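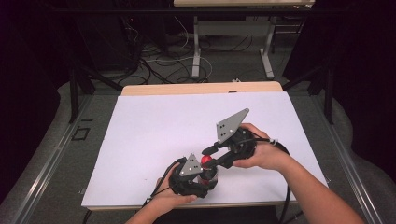 White cover sheet on a wood-topped work table.

Brorncombe Table Cover Sheet, White
Made by Cormier. Sold by the sheet.

The Brorncombe is a heavy white cover sheet for work tables, packing benches and craft tables. It lies flat on the top without glue or clips and can be lifted off at the end of the day. Most customers buy it to protect a finished wood top from ink, glue, paint and knife marks. Others want a plain light surface so small parts are easier to find.

The sheet is smooth on the top side and has a fine grip texture on the underside. It does not need to be the same size as your table. Many people leave a strip of the original top showing at the back for a lamp, a clamp or a cup.

Choosing a size

Measure the flat part of the top only. If your table has rounded corners, measure between the points where the curve starts, or order the larger size and trim the corners yourself. The sheet should not hang over the front by more than a finger's width. A longer overhang gets leaned on and will crease.

Standard: fits most one-person tables
Long: fits most two-person benches
Cut to order: send us the length and width when you place the order

Cut to order sheets ship in up to 15 working days and can't be returned unless we cut them wrong. Standard and Long sheets are in stock.

Fitting

Clean the table and let it dry fully. Unroll the sheet with the grip side down and leave it overnight in a heated room. If the ends still curl, roll the sheet loosely the other way for an hour and lay it out again. Weights on the corners help. Books are fine.

Do not tape the edges to a waxed or oiled top. The tape can lift the finish when you remove it.

To trim, use a sharp utility knife and a metal ruler. Make two or three light passes. Put scrap board underneath so you don't cut the table.

Cleaning

Wipe with warm water and dish soap. Dried white glue peels off if you bend the sheet a little. Permanent marker comes off with rubbing alcohol if you get to it the same day. Do not use acetone, which dulls the surface.

The sheet is not a heat mat. Use a separate pad for soldering irons, glue guns and hot pans.

What's in the tube

One cover sheet, rolled
One fitting leaflet
3 corner labels, for marking which way round the sheet goes

Customer comments

"Second one I've bought. The first is on the sewing table and this one is for frame repairs. Took a full day to lie flat in my garage." Nele Teuber

"Good sheet, but order bigger than you think. I went with Standard and should have had the Long." Trevor Ouellet

"Does a bit of glare under my bench lamp. Moving the lamp back fixed it." Yevhen Antoniuk

Goes with

Nisen bench lamp, clamp base
Justiteck metal ruler, long
Cormier corner weights, set of 2

Orders and questions

Orders of 500 sheets or more are quoted separately. Contact Mélanie Chisholm in trade sales with your sizes and delivery address. For help with fitting, ask for Ghislain Li.

The gray version has been discontinued and is no longer available to order.

Page updated 27 Aug 2024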